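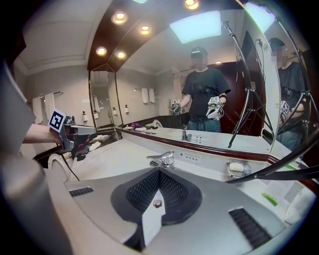
Recording at a bathroom vanity with hand-held grippers.

About Urnus

Urnus records everyday household tasks for firms that build and train service robots. Our operators work in furnished bathrooms, kitchens and bedrooms, using hand-held grippers fitted with square markers. The recordings are checked at our office in Tirnerent and passed to clients through the Sustico archive.

Our present way of working owes much to a fault found in November. A marker mount on one pair of grippers had worked slightly out of line, and the error went unnoticed through 1316 recordings. When our client Quintana used the material in a trial, its robot arm closed short of the tap and struck the basin. There were no injuries, but the basin was cracked and the trial was stopped.

We withdrew the whole set the same afternoon and informed every client who had received any part of it. Our own review found that the mounts had been checked only when new – a failure of procedure for which the company accepted full responsibility. The recordings were made again at our expense. 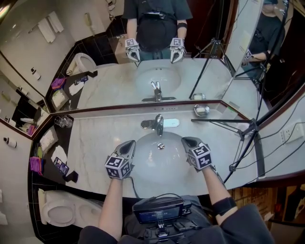
An operator with a pair of grippers at the basin.

Each pair of grippers is now measured against a fixed gauge before and after every session, and 2 members of staff must sign the result. Mounts are replaced after 1000 recordings, whatever their condition. Cables are to be kept clear of taps and standing water, and any operator may halt a session without giving a reason.

More than 3000 recordings have been accepted under these rules. The full fault report is available to clients and to prospective clients on written request to the Tirnerent office.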